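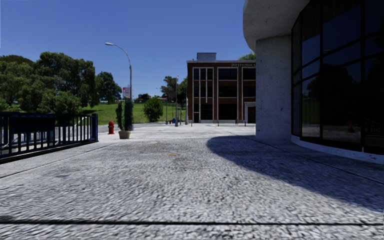
3. Collecting the demonstrations

3.1 Driving by remote control

All demonstrations were given by remote control. The operator sat at a desk with a single monitor and a gamepad, and drove the simulated robot from its own forward view. The left stick set the forward speed and the right stick set the turning rate. There was no map and no view from above. We left these out on purpose, as the learned policy would have neither, and an operator who can see round a corner will drive in a way that the policy has no means of copying.

The driving software, Meltard, passes stick positions to the simulator, Cluditer, and records them next to the rendered view and the robot's pose. Stick positions are smoothed before they are applied. The stored action is the smoothed value, so that the action and the motion that follows from it agree. In an early version we stored the raw value, and the policy trained on it turned too sharply at the start of every bend.

Operators were given a goal in words, such as 'go to the entrance of the brick building', and a starting pose. They were asked to drive as they would walk if they were in no hurry. Nothing was said about which side of a path to keep to. A demonstration ended when the operator pressed the stop button, and it was then marked as complete or incomplete by a second person who watched the replay.

3.2 Scenes

Two outdoor scenes were used, named Baran and Undstead after the folders they were first kept in. Both have paved ground, buildings and street furniture. Undstead is mostly narrow paths between walls. Baran is more open and is where most of the difficulty arose.

Figure 1 is a view from Baran, looking across the plaza towards the brick building. The direct route runs over open paving, with a railing, a hydrant and a potted plant to the left and a curved glass wall to the right. A person has little trouble with this. For the policy, three things in the view matter.

The first is the shadow of the modern building, which covers the right half of the paving and has a curved edge. Several operators followed the sunlit part without being asked to, and when questioned afterwards said they had not noticed doing so. A policy trained on their runs alone treated the edge of the shadow much like a kerb. We dealt with this by recording part of the set with the sun moved, and by asking operators to start some runs well inside the shaded area.

The second is the glass. It reflects trees and parts of the plaza, and a red hydrant shows in the lower panes as well as on the paving. Early policies slowed down for the reflection. No operator did, but few had driven close enough to the wall for this to be learned from their example, so we added starting poses near the low kerb at its foot.

The third is the railing. Lighter ground at a lower level can be seen between its bars, and a policy that judges free space by colour may take it for somewhere to go. The simulator stops the robot at the bars, so a mistake costs nothing here - on a real platform it would be another matter.

3.3 Size of the set

We recorded 1000 demonstrations in each scene. Each was limited to 60 seconds, after which the recording was closed and marked incomplete. Nearly 60 of the Baran runs were set aside on review, mostly because the operator had stopped short of the goal or had lost sight of it and turned in circles. These were kept in a separate folder and were not used for training.

Runs in which the operator made an error and then put it right were kept. Brushing past the planter, backing off and going round it is useful material, as the policy will sooner or later find itself in the same position. Removing such runs in a trial during November gave smoother paths but more failures, and we put them back.

3.4 Corrections

After the first round of training, operators watched the policy drive and took over when they thought it was about to go wrong. Moving either stick was enough to take control, and letting go of both handed it back. Only the part driven by the operator was added to the training set. Operators differed a good deal in how soon they stepped in. Cautious ones took over well before the robot reached an obstacle, which gave short corrections that looked much like ordinary driving. Others waited until it was almost touching, and their corrections contained more reversing. We made no attempt to even this out, and the results in Section 4 are for both kinds taken together.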